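Fagerlund to Publish Emon in English This November

Complete print edition of the fantasy manga will run to 29 volumes, with the first 4 released together

Fagerlund announced Thursday that it will publish the fantasy manga Emon in English, starting in November. The series has 145 chapters and has never had a full English print release. The Fagerlund edition will collect all of them in 29 volumes.

Emon is written and drawn by Nga Văn. The story follows a young mapmaker's apprentice who is sent to survey Brikia, a walled country whose roads change position every winter. When her teacher is arrested at the border, Emon takes his name and his papers and goes in alone. The early chapters deal mostly with her work for the Brikian road office. From the second volume on, the story turns to the dispute between the road office and the families who live along the moving roads, and to what Emon owes to each side.

Volumes 1 through 4 will be released on the same day and cover the complete Border Gate storyline. After that, new volumes will come out every other month. Each book will be sold separately in paperback. A digital version of each volume will be available on the same day as the print version.

The translation is by Khoa Vi. Lettering is by Hatice Demirtaş, who has also redrawn the signs and map labels that appear throughout the art. In earlier partial translations these labels were left in the original language with notes in the margin. In the new edition they will appear in English inside the artwork, and the original labels will be printed at the back of each volume.

"The maps carry a lot of the plot," said Khoa Vi. "A road name changes between one chapter and the next and the characters don't mention it. Readers need to be able to catch that on the page. We went back to the first volume twice after finishing the fourth, to make sure the names matched."

The Fagerlund edition will read right to left. Color pages that ran with the original chapters will be kept in color in the print edition of Volume 1. In later volumes they will be printed in gray in paperback and in full color in the digital version. Nga Văn has drawn new cover art for the first 4 volumes. Covers for the rest of the series have not been decided.

Each volume will also include a short section of character notes. The notes in Volume 1 cover Emon, her teacher Orsk and the road inspector Tamm, whose part in the story grows a good deal after the Border Gate chapters. Fagerlund advises new readers to leave the notes until they have finished the volume.

A preview booklet of around 48 pages will be given out free at participating comic shops in the weeks before release. It contains the whole of the first chapter and the opening pages of the second. The same preview will be posted on the Fagerlund website. Shops that would like copies should contact their usual sales representative.

The series is rated for readers 13 and up. It contains some fantasy violence and a prison sequence in Volume 3.

Emon has not been adapted for television. Fagerlund holds English-language book rights only and has no information to share about an animated version.

Preorders for Volumes 1 through 4 open Thursday at 10 a.m. through bookstores, comic shops and online retailers. Review copies of Volume 1 are available to press on request. Please include the name of your publication and say whether you prefer print or digital.

Press contact: Tùng Huỳnh, Fagerlund Publicity
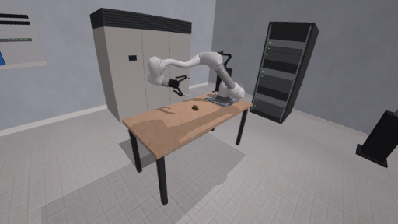 Nusrat Orakzai: Does anyone know if the side story about Tamm's brother is part of the chapter count? It ran separately from the main series and I'd like to have it in print. Otherwise I'm preordering all four.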